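3. Household Objects and the Problem of Sorting

3.1 Background to the sorting task

The study reported in this section concerns how people decide which household belongings to keep when they move to a smaller home. Earlier work on the subject has relied mainly on interviews carried out after the move, when the decisions have been made and the reasons for them have been tidied up in memory. Respondents in such interviews tend to describe a plan. They say that they kept what was useful and what had meaning, and gave away the rest. The records kept during the move itself suggest a less orderly process, in which the same object may change category several times before it leaves the house.

The Geddes Household Study was set up to record these changes as they occurred. Participants were recruited through two housing offices in Brunau, both of which handle applications for one-bedroom and studio units. A total of 80 households agreed to take part. Each was visited on 4 occasions: once before any sorting had started, twice during the sorting period, and once after the move was complete. At each visit a member of the research team went through the main living areas with the participant and entered objects in a log. The log was limited to 300 entries per household. Where a home held more than this, participants chose which shelves, cabinets, and drawers would be covered.

Every entry was given one of 5 codes: keep, give to family, sell, discard, or undecided. Participants were told that they could change a code at any later visit and that no reason was required. When a reason was offered, it was written down in the participant's own words. The coding sheet was drafted by Iona Laing and revised after a trial in the month of June, during which it became clear that the original sheet, with no undecided code, pushed people toward early answers that they later reversed.

3.2 Useful objects and display objects

For the purposes of analysis, objects were divided into two broad groups. Useful objects are those that the participant described as having a regular task in the home, such as cookware, bedding, lamps, and tools. Display objects are those kept mainly to be looked at. The division was made by the participant and not by the research team, and this matters for what follows. A pitcher that one household used every day was, in another, a display object that had never held water.

Useful objects were generally settled early. Most received a keep or discard code at the second visit and retained it. Participants compared them with the space available in the new home and with other objects that did the same job. A household with several frying pans could rank them, keep the best, and pass on the others without much discussion.
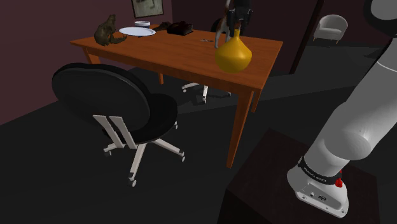
Figure 2. Tabletop with figurines, a vase, and tableware.

Display objects followed a different course. They were more often coded undecided at the second visit, and they were more often moved between codes at the third. Part of the difficulty lies in the fact that they are seldom judged singly. A small group of pieces, such as the dog figurine and the mustard-yellow vase in Figure 2, may differ in form, color, and subject and still be treated by their owner as belonging together. Participants spoke of such groups by place: the things on the hall table, the things by the window. When one piece was removed from the group, the remaining pieces were often reconsidered, and in several homes the whole group changed code at once. The log, which treats each object as a separate line, captures the result of this process but gives a poor account of how it happened.

A second difficulty is that display objects cannot easily be ranked against each other. Participants who were asked which of two ornaments they preferred often declined to answer, or answered with a story about where each had come from. One participant, a retired bus driver, replied that the question was like asking which of his vacations he would rather not have taken. Stories of this kind were recorded for gifts more than for purchases, and for gifts from relatives who had died more than for any others.

3.3 The role of family members

The code "give to family" proved to be the least stable of the five. Objects were assigned to it readily, particularly at the second visit, and many were reassigned by the fourth. Notes taken at the visits point to two sources of change. In some cases the relative had been asked and had refused. In others the relative had never been asked, and the code appears to have served as a way of putting off a harder choice.

Fraser Leckie carried out follow-up calls with relatives who had been named as recipients and who agreed to speak with the team. These calls showed a marked gap in understanding. Relatives often believed that they were doing the participant a favor by accepting an object, while the participant believed that the favor ran the other way. Furniture was the most common subject of disagreement. Small ornaments were accepted more readily, although relatives were frank that acceptance did not mean that the piece would be put on display.

Two households withdrew from the study at this stage after a family dispute. Their logs have been left out of all counts involving the fourth visit but are included in the discussion of the first three.

3.4 Limits of the record

The log has several weaknesses that should be kept in mind when reading the results in Section 4. It covers only those parts of the home that the participant chose to show. Attics, garages, and rented storage were excluded for reasons of time, and it is likely that some objects coded discard were in fact placed in storage. The presence of a researcher may also have encouraged quicker decisions than would otherwise have been made. Several participants remarked that they had sorted a cabinet the evening before a visit.

The sample is further limited by the way in which it was drawn. Both housing offices serve people who have already applied for a smaller home. Those who considered such a move and decided against it do not appear in the record, and their reasons for staying may well include the very objects discussed above.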